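Llevo años peleándome con el relleno nórdico. Lo lavaba en casa una vez al año, salía hecho una bola triste y yo lo sacudía por la ventana esperando un milagro. Después de estropear uno bastante caro (todavía me duele) me puse en serio a aprender, y desde entonces lo hago siempre igual. Os lo cuento paso a paso, con mis manías incluidas.

## Antes de nada: la etiqueta

Ya sé, ya sé, la etiqueta. Pero miradla. Si aparece el barreño tachado, no se lava en agua y se acabó, a la tintorería. Si pone 40 o 30 grados, adelante. Mirad también el símbolo del cuadrado con el círculo dentro: si está tachado, nada de secadora, y entonces un relleno de pluma en casa es una mala idea, porque tarda días en secarse y acaba oliendo a perro mojado.

El mío es el Stendham de entretiempo, de fibra, y aguanta los 40 grados. El de invierno es de pluma y ese lo lavo a 30 con un programa suave. 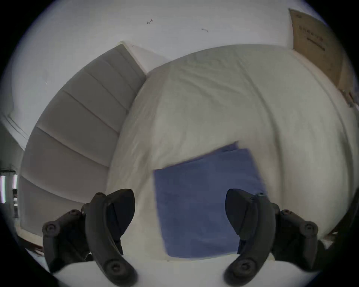 Otra cosa que reviso es el peso. Mi lavadora es de ocho kilos y el relleno de cama grande entra justo, con un puño de espacio libre por arriba. Si tenéis que empujarlo con la rodilla para cerrar la puerta, no cabe. Punto. En ese caso id a una lavandería de autoservicio con máquinas grandes. En la de mi barrio, la Lindsay, el tambor es enorme y el lavado sale por 4 euros entre semana, así que cada vez voy más.

## Lo que necesitáis

- Detergente líquido suave. Yo uso Steteo sin perfume, pero vale cualquiera para prendas delicadas.
- Pelotas de tenis limpias o bolas de secadora. Yo meto tres.
- Aguja e hilo, por si hay algún punto suelto.
- Una tarde sin planes.

Suavizante no. En la pluma la apelmaza y en la fibra deja una película rara que a mí me da hasta grima.

## Paso a paso

1. **Repasad las costuras.** Extended el relleno y pasad la mano por todo el borde. Un agujerito de nada se convierte en un desastre dentro del tambor (mi primera lavadora llena de plumas fue así, y estuve semanas encontrándolas en los calcetines). Dos puntadas y listo.

2. **Tratad las manchas.** Un poco de detergente rebajado con agua, un paño y toquecitos, sin frotar. Dejadlo 20 minutos. Con la pluma yo procuro apartar el relleno con los dedos para mojar solo la tela — no siempre me sale, pero lo intento.

3. **Cargad el tambor sin retorcer.** Lo meto en zigzag, como un acordeón, y solo. Ni una funda de almohada más.

4. **Poned la mitad del detergente habitual.** De verdad, la mitad. La espuma se queda atrapada dentro y luego no hay quien la saque.

5. **Aclarado extra y centrifugado medio.** Yo pongo 800 vueltas y, si al terminar pesa una barbaridad, otro centrifugado corto.

6. **A la secadora, a temperatura baja.** Con las pelotas dentro. Hacen un ruido espantoso, avisados quedáis. Cada media hora lo saco, lo sacudo por las cuatro esquinas y deshago los grumos con los dedos. Los de fibra tardan menos; el de pluma me ha llegado a llevar tres horas largas.

7. **Dejadlo reposar extendido antes de enfundarlo o guardarlo.** Aunque os parezca seco, el centro engaña. Lo apretáis con las dos manos y, si lo notáis más frío que los bordes, aún hay humedad. Mientras tanto aprovecho para cambiar la bajera y girar el colchón, que si no se me olvida siempre.

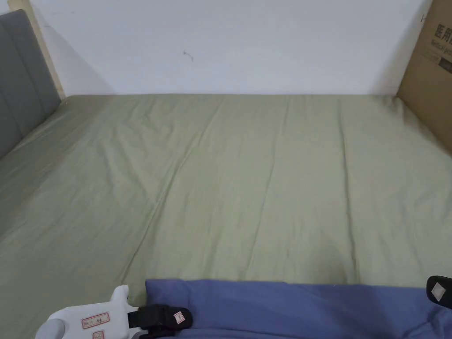
## ¿Y si no tengo secadora?

Con la fibra se puede. Elegid un par de días secos de verdad: en mi caso espero a julio, cuando en la terraza se seca hasta una piedra. Tendedlo en horizontal, sobre dos cuerdas o encima del tendedero abierto, y dadle la vuelta cada dos horas. A la sombra mejor, que el sol directo amarillea la tela. Por la noche, dentro de casa.

## Guardarlo hasta el otoño

Nada de bolsas al vacío para la pluma, que se aplasta y luego no recupera bien. Yo uso una bolsa de algodón grande, la Ara con cremallera, y la pongo en lo alto del armario sin nada encima. Para la fibra el vacío me parece aceptable unos meses, si andáis fatal de sitio.

Un saquito de lavanda dentro y a correr. Cuando lo saquéis, un rato en la ventana antes de ponerlo, y si huele un poco a armario dadle diez minutos de secadora en frío con las pelotas.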